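Teardown cell, notebook
January 8, 2026

Back at it after the break, and it was nice to walk in and find the place warm and somebody's mandarins on the bench (thank you, Kanako). I had a long chat with Sandro over coffee about the question his brother-in-law put to him over the holidays, namely when a robot is going to do the dishes. I told him I'd settle for one that can strip an old computer without me hovering, and then of course we talked for the better part of an hour about which of the two is harder. He says dishes, on account of the wine glasses. I still say computers – a plate doesn't have latches on it.

Anyway, the work. We're on the Girken job, 27 towers to take down to parts, and I'd like the arm to do as much of it as it can manage. The order is still side panel off by hand, tower laid flat on the slats, then the arm goes in from the top. Montserrat would like us to try the drive caddies first, as the bright blue plastic gives us a colour to aim for, and I think she's right.

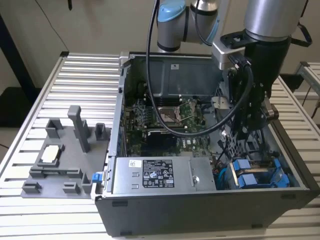
Where I think we stand

Reaching in is the easy bit now. What worries me is the thick cable on the arm, which hangs down in a loop over the motherboard, and with the processor socket open I don't love having anything dangling near those pins. I've asked Anselmo O. whether we can tie it back higher up without robbing the wrist of its travel.

The grey tray on the left has its pegs and stops, and I'm fond of it, but a person would just put a part down wherever there was room and never think twice. The arm needs a proper home for everything. That's the dishes problem all over again, to be fair to Sandro.

A good pair of hands is still quicker, and I'd bet on hands until March at least. Delance want to hear from us after 100 practice grasps, so I'll start a fresh page for those. Cable first, though.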